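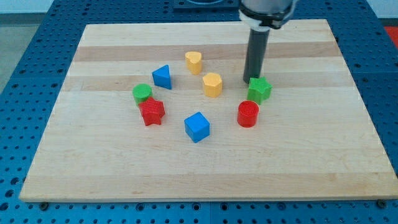

Coloured wooden blocks on a cutting board.

Lantern festival moves to doorsteps in Grendotier

2021-02-27

Grendotier's winter lantern festival went ahead this month without its usual parade, with households hanging their lanterns at home instead.

A total of 538 homes signed up to take part, according to the organisers, Fokanance. Each was marked on a walking map which could be picked up from the bakery on Nimura Street or printed at home. Residents were asked to keep their lanterns lit from dusk until nine o'clock and to follow the map only with people they live with.

The parade normally runs from the old market hall to the river and ends with hot soup and music on the bank. It was called off in the autumn, when it was clear that large gatherings would not be allowed.

Paper lantern kits were handed out free to families with children at the three primary schools. Fokanance had 284 kits made up, each with willow sticks, tissue paper, glue and a battery light. All had gone within 2 days, and a sheet of instructions was then put online for people who wanted to use what they had in the house. Candles were not allowed in any lantern hung outdoors.

The theme was river animals. Herons and otters were popular on the streets near the station, while neighbours in Fallahi Close joined up to make one long eel, which ran along eleven front fences. Some homes also put family clothes and fancy dress in their windows in the festival's colours of red and gold.

The festival usually draws more than 2000 visitors to the town. There was no count this year, and people from outside Grendotier were asked to stay away.

Lanterns may be left up until the end of the school holiday. Those made of paper and willow can be put in the garden waste bin once the light and battery have been taken out. Battery lights can be handed in at the library's returns hatch and will be kept for next February, when Fokanance hopes to bring back the parade.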